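The Ketchup Always Gets Its Own Plate

I bought my first play kitchen food at a yard sale, 54 pieces in a grocery sack, and I have been picky about the stuff ever since. My kids went through all of it. They served me soup made of a single block. They charged me money for toast. So when I say I have opinions about toy ketchup, please understand they were earned on my knees, on a kitchen floor, at 5 in the morning.

The thing I've come around to is that the food matters way less than what you put it in. My old set was a Funemix, all food and no dishes, and it was dumped out and forgotten by lunch. Then a neighbor passed along a box of Gaserier bowls and one real colander (a real one! from a real kitchen!) and suddenly we had a restaurant. Kids want to scoop and carry and drain. A strawberry sitting by itself is just a strawberry, but give somebody a bowl to put things in and they're running a business.

I also love a white table for this. Everything shows up on it, the reds especially, and you can find the orange slice without crawling under anything.
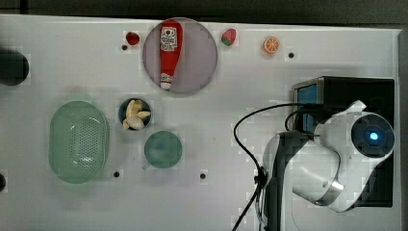

Ketchup on the plate, pale green colander off to the left, small dark bowl close by.

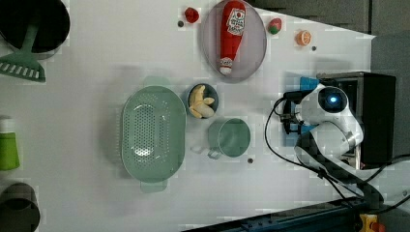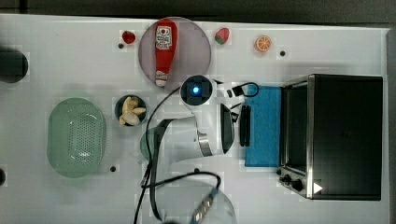 My rule at home is 8 foods out at a time, and the rest go up in the closet until December, when everybody is stuck inside and they feel brand new again. I know people who put out the whole bin. Their living rooms scare me a little.

As for what to buy, get one good bowl before you get anything else. Mine is a Gaber, it's been dropped down the stairs more than once, and it still holds pretend oatmeal just fine. Skip the Prostton cash register unless you enjoy beeping. And hit the thrift store for the colander, because the grown-up kind is nicer to hold and I paid two dollars for ours. We drain actual spaghetti in it now, most nights, and then somebody comes and takes it back.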